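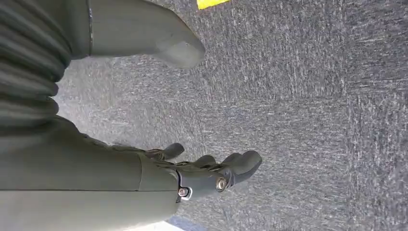

Finbarr Quinlan reckons any asphalt driveway that has gone from black to grey is dying of thirst and needs a coat of sealer before winter. He said so in reply to my piece on concrete paths, and he said it with a lot of confidence. I've heard the same from two blokes who knocked on the door with a trailer out the front.

I'm not convinced. Asphalt goes grey when the thin film of bitumen on top wears off and the stone underneath starts to show. It happens to every driveway, car park and footpath. A grey surface can be perfectly sound, and a freshly blackened one can be falling to bits under the coating. So before you spend anything, have a proper look at what you've got.

What you'll need

A stiff outdoor broom
A bucket and some dishwashing liquid
A garden hose
An old flathead screwdriver
Chalk
A bag of cold-mix asphalt, only if you find a hole

Sweep first

Sweep the whole area, including the edges where leaf litter turns to soil. Go over it twice, the second time across the first. Most of what people call "crumbling" is sand and grit that blew in from the road. If it sweeps off and doesn't come back next week, your driveway wasn't crumbling.

Wash off the oil

Squirt dishwashing liquid on any oil spots, work it in with the broom, leave it while you have a cuppa and rinse, with something across the drain so the muck doesn't go down it. You can buy a cleaner for this. I tried the Horneo one on half of a stain and plain detergent on the other half, and on Wednesday I couldn't tell you which half was which. Old stains stay a bit dark whatever you do. Skip the petrol and turps, as both will soften the bitumen.

Go easy with a pressure washer too. A narrow nozzle held close will lift stones out of an older surface, and then you really do have a problem.

The screwdriver test

Once it's dry, get down on your knees and drag the tip of the screwdriver across a few spots with moderate pressure. Do the tyre tracks, the edges and somewhere in the middle. Circle anything suspicious in chalk.

If the tip skates over and leaves a scratch, leave that part alone. If stones pop out one after another, the binder has gone in that patch. If the whole area flexes when you stand on it, the trouble is in the base, and nothing you brush on top will fix that. 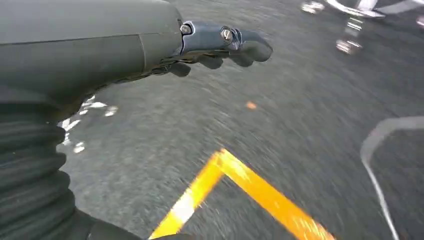

Do the test on a mild day. Asphalt that has been in full sun all afternoon will feel soft to a screwdriver however healthy it is, and on a frosty morning nearly anything seems solid. I do mine at 10 in the morning, in shade if there is any.

Cracks and holes

Hairline cracks I leave. Wider ones let water into the base and are worth filling. Scrape out the weeds and dirt, get right to the bottom, and pour in a crack filler. I've used Poduval and it was fine, though the label promised a colour match and I didn't get one.

For a hole, square up the sides with a chisel, brush out the loose stuff and add cold mix in thin layers, tamping each one hard. Leave the last layer a touch proud. Driving over it will push it down.

What about sealing?

My neighbour Nithin Shetty got two quotes for his. Parnero wanted $2,499 for what they called a restoration, and when he asked what was being restored they said the colour. Firnonier quoted $477 to fill the cracks and reseal. He took neither, spent $80 on filler and a new broom, and 3 winters later the thing is still grey and still flat.

I'll grant that sealer gives some protection from oil drips and sun, and it looks smart for a while. If you want a black driveway, go ahead and pay for one. But ask what product is going down, ask how thick, and don't let anyone coat over dirt or open cracks. And if a quote is only good until five o'clock today, let five o'clock go by.

Next month I'll do edges, including what to do where tree roots have got underneath.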